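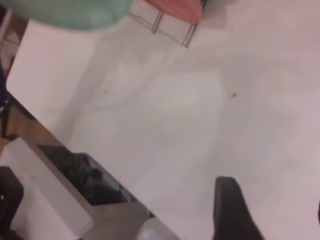
Fig. 1. Work table, far side: clear plastic holder with the pink-red item at it, pale green item to the left.

Table Setting and Clearing in a Small Shared Kitchen
Project report, Home and Interior Studies, second year
Submitted June

1. What the project was

We wanted to find out where things should live on and near a table that gets used for everything. Eating, homework, sorting post, drying stuff that won't fit on the rack. The table in question is the big white one in the shared kitchen at Renberg house. Everyone who uses it moans about it and then leaves their things on it.

The question we were given was "does storage on the table help or hurt clearing up". We narrowed it down to: do upright holders make people put things back, or do they just collect more things.

2. The table

White top, smooth, matt finish. Straight front edge. It's a good surface to work on but it shows everything, every crumb and pen dot, and Fig. 1 has a couple of specks on it even with the middle of the table clear. One of us said a darker top would hide this. True but then you don't wipe it, so we left that out of the recommendations.

Lighting is a problem. The light falls so that you get soft grey shadows over the middle of the table and a brighter patch to the right. People said they preferred the bright side for reading and writing. Didn't expect that to matter but it did, see section 5.

3. What we used

- the white table, as it was
- clear plastic holders, the upright sort, bought from Getby
- a set of coloured tableware from Dinex, mixed colours, some of it chipped
- cloths, various
- a notebook for the tally, later a second notebook becuase the first one got soup on it
- masking tape for the zones (taken off after)

The holders were picked because they are see-through. Khoury do a similar one in solid grey and we had that on the shortlist, but in the try-out people couldn't tell what was in it and stopped using it after a day. Clear ones you can see there's something missing.

4. Method

Ran it in two stages. Stage one no holders, stage two holders at the far side of the table. Each stage the same length. In both stages we checked the table at the same times, once after breakfast and once at 9 in the evening, and wrote down every item left out that didn't belong there. An item only counted if it had been left and the person had gone out of the kitchen. Someone halfway through a sandwich doesn't count.

Total items written down in stage one: 779. Stage two: 738.

We also timed clearing. One person, full table to bare table, everything put where it goes. 15 timed clears in all across both stages. Start the watch when the first thing is picked up, stop when the cloth is hung up.

And a short paper survey, left by the kettle. We got 125 slips back, which sounds a lot but people could fill in more than one and some clearly did (same handwriting, same joke about the toaster).

5. Results

The count went down, but not by much. 779 to 738 is 41 fewer. We had hoped for a bigger drop to be fair. Where the things were left changed a lot more than how many there were. In stage one they were spread all over, front edge included, and the front edge is where stuff gets knocked off. In stage two most of it had moved to the back near the holders. Front half of the table mostly stayed free.

So the holders pulled things towards them. Good for the front of the table. Less good for the back, which got crowded - by the end of the second stage it was hard to get a plate out without moving a cloth first.

Clearing times. Slightly quicker with holders. The quick clears were the ones where everything was already at the back in one group and you could do it in one trip. Slowest clear of all was also in stage two, when somebody had stood cutlery, post and a wet sponge all in the same holder. Had to be emptied and washed.

Survey. Main points from the slips:
- people liked being able to see what was in the holder
- people did not like reaching across the whole table for it
- bright side of the table is "the good side", several said they'd move things off it to sit there and then not move them back
- some wanted labels, some wrote NO LABELS in capitals

The bright side thing shows up in the tally too. More items got shoved off the right and into the shadowy middle than the other way. We should of recorded direction from the start, we only began doing it partway through stage one, so no numbers for this.

6. Colour

This was an add-on, not in the plan. The soft pale colours got left out longer than the strong ones, according to the notebook. Pale green especialy. Strong pink and red things got put away sooner. Could be that they stand out more on a white top. Could also be that the pale things were just the ones used by whoever is messiest. We can't seperate those two with what we've got and wouldn't want to claim it.

7. What went wrong

Zones in masking tape were ignored by everyone from the first evening. Took them up.

Second notebook started a day late, so one breakfast check is missing from stage two and the total for that stage is a bit low. This makes the 41 look even smaller. Should have said that higher up.

The holders slide. Smooth base on a smooth top. Push a plate in too fast and the whole thing goes backwards. We put a thin rubber mat under one of them and it stayed where it was, but only tried this right at the end.

No stage three. We wanted one with the holders moved to the short end of the table so nobody had to stretch, ran out of weeks.

8. Recommendations

Keep clear holders, not solid. Put them where a seated person can reach. One kind of thing per holder, and no sponges. Rubber mat or something grippy underneath. Sort out the light before buying any more storage, a second lamp on the left would even out the table and might stop everybody piling up on one side.

For a family kitchen with a smaller table we'd say one holder only. Two or more and the back of the table is gone.

9. Costs

Holders and mat came out of the project budget, receipts are in the folder. Tableware was already there. Cloths free. Replacement notebook paid for by the person who spilt the soup.

10. If someone carries this on

Use the same check times so it can be compared. Record direction from day one. Weigh down the pen by the kettle, it walks. Copies of the tally sheets and the survey slips are in the blue folder on the shelf in the project room, second tally book is the one with the torn cover. Pages at the back of it are a shopping list, ignore.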